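Notebook, Monday (May)

Dye bath trials for Prernine, continued. Glenys wants the wool samples before the weaving group meets, so I ran the madder again first thing.

Soaked the chopped root overnight in tap water with a pinch of chalk. Liquor was a dull orange by morning. Brought it up slowly to 40 degrees and held it there for an hour, then let it climb. Last time I went too hot too soon and everything came out brown. Skeins had been mordanted with alum on Friday and kept damp in a bag. 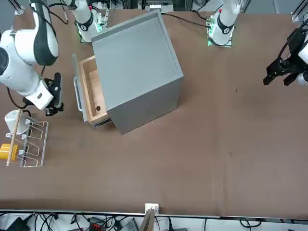

Skein 1 lifted after an hour: brick red, fairly even, paler near the ties. Skein 2 stayed in until the bath had cooled and is deeper, with a bluish cast that I like less. Gediminas prefers it. Both rinsed until the water ran clear, which took 4 changes for the second one. Must tie the skeins more loosely.

Weld bath after lunch. The dried weld from Kazlauskienė is older than the last lot and smells of hay. Used the same weight as before and got a weaker yellow. Eglė thinks the stalks should be left out and only the tops used. Will try that, and a bit more chalk.

Overdyed one small yellow piece in the leftover madder. Good warm orange, worth repeating. No record of the weight, my fault.

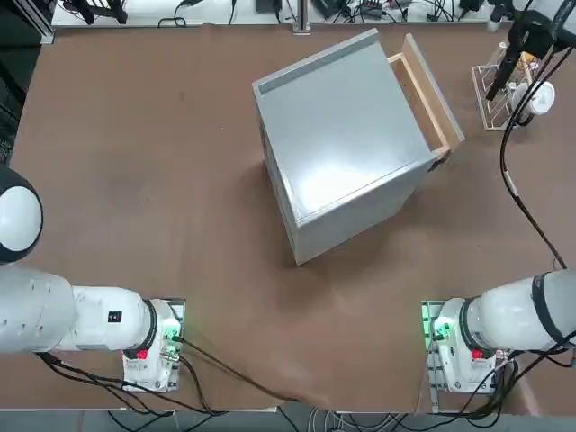 Grey cabinet, drawer part open.

Light test: cards with 2 strips of each colour are taped in the south window, half of each strip covered with foil. Normunds to check them while I am away and write the result on the back of the card, not on a loose bit of paper.

To do: order alum, wash the big pan, ask Aurora for the pH strips back.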